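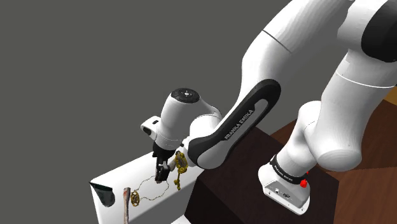
Customers in Adon have asked for shorter shutoffs and earlier notice, one of them wrote to the Gwynne Water District in the comment period, "and if a valve on my street has to be dug up twice, I would like to know why it was not replaced the first time." The comment was one of 938 received on the district's draft valve plan. The final plan has now been adopted and work will start in the Adon service area.

December | Gwynne Water District, Communications Office

GWYNNE WATER DISTRICT ADOPTS FINAL VALVE REPLACEMENT PLAN

Gwynne Water District will inspect 2,009 buried isolation valves in the Adon and Soka service areas and replace those that fail a turning test. The plan sets a test method, a replacement rule and a minimum notice period for planned shutoffs.

Isolation valves are used to close off a section of water main during a repair. When a valve will not close fully, crews must move outward to the next working valve, and more homes lose water. District repair records show that stuck valves are the most frequent cause of a shutoff growing beyond its planned limits. Most of the affected valves are gate valves on mains of 6 and 8 inches.

Test method

Each valve will be closed and reopened through its full travel. Crews will record the number of turns, the peak torque and the final position. A valve that stops short of its listed number of turns will be worked back and forth in small steps, then tested a second time. A valve that fails the second test will be tagged for replacement. Torque will be limited by pipe size to avoid breaking the stem, and the limits are listed in Appendix B of the plan.

Valve boxes filled with soil or gravel will be cleared by vacuum before testing. Boxes that have been paved over will be located from the main drawings, raised to grade and fitted with a new lid.

Replacement valves

Replacement valves will be supplied by Stavier under the existing parts contract. All are resilient-seated gate valves with a standard 2-inch operating nut and open left, to match the valves already in service. The draft plan allowed a tagged valve to be repacked and left in place if the street was due for paving within two years. That option has been removed in response to comments. Any valve exposed by digging that has failed its test will be replaced during the same dig.

Notice to customers

Planned shutoffs will be announced by door card at least 30 hours ahead. The draft called for 24. Where a shutoff affects more than 300 service connections, the work will be done at night, starting no earlier than 10 p.m., and a temporary supply point will be set up within the affected zone.

Customers may see cloudy water for a short time after a nearby test. Running a cold tap at the lowest point in the building will normally clear it. Hot water taps should be left closed until the cold water runs clear.

Work in Soka will follow once testing in Adon is complete. The final plan, the appendices and the district's written replies to comments can be read at the main office or requested by mail.

This site uses cookies to remember your service area. Accept | Manage settings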